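**Drutlow Clear Stand-Up Bags**
Unprinted food bags for candy, nuts, dried fruit and baked goods

Drutlow bags are plain clear pouches for people who pack their own product. They have a fold-out base, a heat-seal zone at the top and no printing anywhere. You fill them, seal them and put your own label on. We sell them by the case to candy makers, bakeries, farm stores and anyone else who packs by hand or on a small tabletop line.

The current version replaced the old flat-bottom style in September. If you have been ordering the old style, read the section on switching over before you place a case order. Your labels will probably still fit, but your fill weight may change a little.

## What you get

Each case holds two inner cartons. The bags are packed flat, open end up, with a paper band around each bundle so you can pull a bundle out without the rest sliding apart. Cases ship on edge. Please store them flat once they arrive, as the base folds can take a curve if they stand on edge for months.

| Item | Detail |
|---|---|
| Film | Clear, food-contact grade, unprinted |
| Base | Fold-out, sealed at both corners |
| Closure | Heat-seal band at the top |
| Zipper | Optional, on Medium and Large |
| Tear notch | Both sides, below the seal band |
| Hang hole | Optional, round |
| Sizes | Small, Medium, Large |
| Cartons per case | 2 |
| Bundles per carton | 54 |

## Picking a size

Go by volume, and ignore weight until the end. A pound of roasted almonds and a pound of puffed candy have almost nothing in common when it comes to the bag they need. The simplest way to choose is to pour one portion of your product into a kitchen measuring jug, read the level, and compare it with the fill line on our sample bags. The fill line is printed on samples only. Production bags are blank.

Small suits spices, seeds, loose tea and short-count chocolates. Medium is what most customers use for nuts, granola and hard candy. Large is meant for light, bulky goods such as popcorn, meringues and marshmallows, and it also works for heavier goods if you fill it partway and fold the top down before labeling.

Leave space above the product. A bag filled right up to the seal band is hard to close cleanly, and anything caught in the band will leave a channel for air. Powdered sugar is the usual cause of trouble. If you pack dusted candy, use a wide funnel that reaches past the seal band, and wipe the inside of the band with a dry cloth before sealing.

## Sealing

A regular impulse sealer is enough. We do not publish one temperature for all machines, as the dials on small sealers vary so much that the number would not help you. Start low on an empty bag and move up one step at a time. A good seal looks even from side to side and does not pull apart when you tug it from the front and back panels. If the film wrinkles or goes cloudy along the band, you have gone too far. Come back one step.

Let the seal cool before you handle the bag by its top. A few seconds will do.

For zipper bags, seal above the zipper and press the zipper shut first. If the zipper is open when you seal, the two sides can shift and the customer will find it hard to close later.

## Soft products

We get more questions about soft candy than about anything else, so it gets its own section.

Marshmallows, soft nougat and fruit jellies behave differently from nuts and hard candy. They press against the film, they take the shape of whatever is beside them, and they dry out if the bag is not tight. A few points from customers who pack them every day:

- Fill loosely and tap the base on the table once or twice. Do not press down from the top.
- Push out extra air by hand before sealing, but stop when the film begins to touch the candy all over. Some air left in the bag protects the pieces in shipping.
- Pack filled bags upright in the shipping carton, one layer only.
- Keep filled bags out of direct sun. Clear film gives no protection from light, and pastel colors fade first.

Chukwuemeka Bako, who packs vanilla and coconut marshmallows under the Uzor name, moved from flat bags to the Large stand-up size last year. His note to us was short: "They stay up on the shelf and I stopped using the card inserts." He orders without the hang hole and puts a wraparound label across the lower third, leaving the upper part of the bag clear.

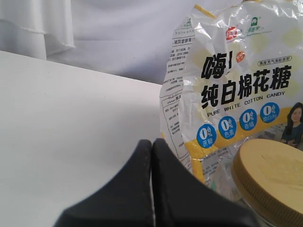

Clear film does crinkle, and this is normal. It comes from filling, handling and folding, and it is more noticeable with light products that do not stretch the panels flat. If you want a smoother front, choose the next size down or ask us for the heavier film. The heavier film costs more per case and needs a slightly higher sealer setting. It is also louder in the hand, which some stores dislike - ask for a sample before you commit.

## Labels

Most paper and film labels stick well. Apply the label to the empty bag if you can. It is much easier on a flat surface, and the label will not bridge over lumps in the product. Stay clear of the base fold and the tear notches. A label that crosses the base fold will lift at the corner as soon as the bag opens out.

If you must label after filling, lay the bag on its back and smooth from the center outward. Labels from Zendside come in widths that match our three sizes. You can use any other brand, and we have no stake in which one you pick.

## Storage and shelf life of empty bags

Keep unopened cases dry and at room temperature, away from heaters and loading doors. Once a carton is open, fold the liner back over the bundles. Dust sticks to clear film and shows. Zipper bags should not have anything heavy stacked on them.

We suggest using each case within two years. Older bags are not unsafe, but the base folds get stiff and more of them will need to be opened by hand.

## Switching from the old flat-bottom style

The new Medium is a bit taller and a bit narrower than the old one. Fixed racks and display trays made for the old size should be checked before you change over. Stakent wire trays fit both versions. If your label is close to the full width of the old bag, measure it.

Old stock is still available in Small only and will not be made again when it runs out.

## Ordering

Samples are sent as a set of three bags, one of each size, with the fill line printed on the front. There is no charge for the first set. Extra sets are billed at cost.

Orders start at one case. You can mix sizes across cases but not inside a case. Zipper and hang hole options are chosen per case. Cases with both options take longer, as those bags go through a second pass.

Damaged cartons should be reported with the case label, found on the short side of the box. Please keep the bags until you hear from us. Opened bundles can't be returned because the bags are for food use.

For help with sizing or sealer settings, contact Ebuka Tamuno on the Drutlow order desk. Tell him what the product is, how much goes in each bag, and which sealer you use. If you are having trouble with a seal, send two or three of the bad bags, unfilled if possible.

Page updated Nov 30, 2025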